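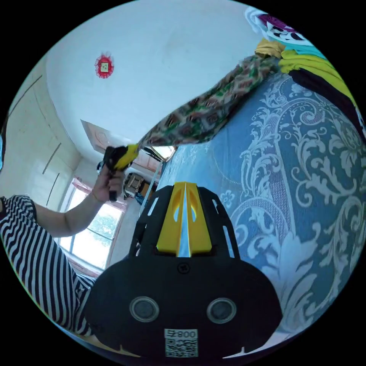 3.2 Complaints and lockdown hours

Staff shortages were the most common reason given for lockdowns at both prisons. Mornness recorded 797 complaints over the study period and Slanina recorded 3,173, although Slanina held fewer people for most of it. Part of the gap comes from the forms. Slanina logged each item on a form as its own complaint – meals, mail and phone access could all arrive on one sheet – while Mornness logged the sheet once.

We therefore compared response times and left totals aside. The written policy at both sites allows 30 days for a first reply. At Mornness the median was 20 days. At Slanina the reply date was missing from many files before March, and those files were dropped.

Figure 3. A hand-held gripper and patterned fabric above a bed. The Uteck annex closed before data collection and is not included.

Food complaints rose in weeks with more lockdown hours at both sites. Complaints over medical care did not follow the same pattern.

Search this journal Enter keywords Go

Contact the editors | Copyright Uteck Papers | Posted 10/4/18 | Back to top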